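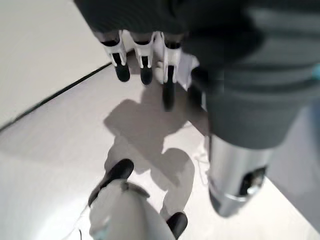

Flurnix hand

The Flurnix hand is a three-fingered robot gripper made by Gurnier, a small maker of arm attachments based in Derby. Used mostly in side-by-side tests against two-finger grippers and suction cups. Current version is Flurnix 2, often just "the 2".

Design

White plastic finger segments, black rounded tips, white palm. One motor per finger. The palm bolts to the wrist of most mid-size arms with an adapter ring – sold separately, a common complaint. Tips pull off by hand and come in soft and firm rubber. Power and data share one cable, which early users found too short for a fully extended arm.

History

First version was sold only to schools and repair shops. Slow to close, and the tips wore through fast. Version 2 came out in May with new tips, a stiffer palm and a different controller board. Old boards do not work with the new hand, altough the plugs fit.

Testing

The best known comparison is the Bhatt trial, run in a workshop near the Gurnier plant. Two arms, same controller settings, same set of 54 household objects. Each gripper got over 400 picks. The Flurnix did best on round and lumpy things – fruit, balls of yarn, light bulbs. Worst on flat items. Playing cards and thin rulers were mostly left on the floor, where the two-finger gripper did fine with a fingernail attachment.

Camera placement was tried as well. A wrist camera gave closer views of the fingertips but lost the object behind the palm in the last moment before a grasp. An overhead camera had the opposite problem, with the arm's shadow falling over small dark objects. Later runs used both, wich slowed the controller a little.

Criticism

The trial has been faulted for using only one lighting setup and for changing tips halfway through. Gurnier lent the hands but had no part in scoring. Results with the firm tips were listed separately and are often left out when the trial is quoted.

See also

Adaptive gripper
Suction gripper
Wrist camera
Tool changer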